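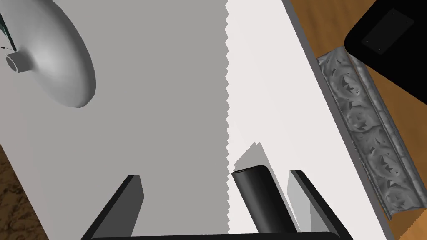
Simulator view over the gripper, with a white dish at upper left and a dark cylinder between the fingers. Render: Gremeo

Gremeo sets simulation budget ahead of second arm purchase

Gremeo will put its next round of equipment money into simulation hardware and software before it orders a second tabletop arm, according to a planning note circulated to project partners in May. The order for the arm is held until a set of simulated trials has been run and scored.

The note was written by Ross Galbraith, who runs equipment planning at the Cowie site. It lists three purchases: two workstations with graphics cards suited to rendering, a support contract for the simulator, and a spare set of gripper fingers for the arm already in use. The arm, its controller and a new mounting bench are moved to a second stage with a separate approval.

Under the plan, 13 tabletop tasks will be built in simulation. Each task is to be run 3000 times with changes in object position, lighting and surface color. Tasks that reach the agreed success rate go on to the physical arm at Cowie. Tasks that miss it stay in simulation for another cycle.

"We were pricing arms before we had a list of what the arms would do," Galbraith said. "The quote was fine. The task list was two lines long."

The first task set covers household objects on a tabletop, including dishes and small cylindrical items. Vitória Salgado, who builds the virtual rooms, said most of her hours go into collision shapes and friction values, and that these were missing from the earlier budget. The new one has a line for them - 430 staff hours, spread over both stages.

Rendering quality was the other item under discussion. Shadows in the current views have stepped edges, and the team had to decide if smoother ones were worth the extra compute. Salgado tested two settings and recommended keeping the lower one for training runs, with a higher setting kept for a smaller validation set. The workstations were sized on that basis.

"If you pay for clean shadows in every run, you need more machines," she said. "I would put that money into more rooms."

Omprakash Rathore, who reviewed the plan for Melar, a partner in the project, asked for two changes. The first was a fixed allowance for moving trained policies to the physical arm, covering camera calibration and gripper wear. The second was a written limit on how long the arm quote can be left open before it has to be priced again. Both were accepted. The quote now holds for 42 days after the last simulated task is scored, and the supplier has agreed to keep the same gripper mount so that existing fingers will fit.

Power and floor space are covered in an appendix. The workstations will go in the existing equipment room at Cowie, on a circuit already rated for the load. The second arm would need its own circuit and a guarded area next to the current cell. Fraser Moffat, the site engineer, has marked out the area but will not order the guarding until stage two is approved.

A smaller site at Dollness was considered for the second arm and dropped. Its bench height differs from the one at Cowie, and the camera mounts would have to be remade.

Euan Laing will keep the task scores and report them to the partners at the end of each cycle. Spending on stage one can begin once the support contract is signed. Partners who want a task added to the first set should send Laing a description, a list of objects with dimensions, and a definition of success that can be checked by script.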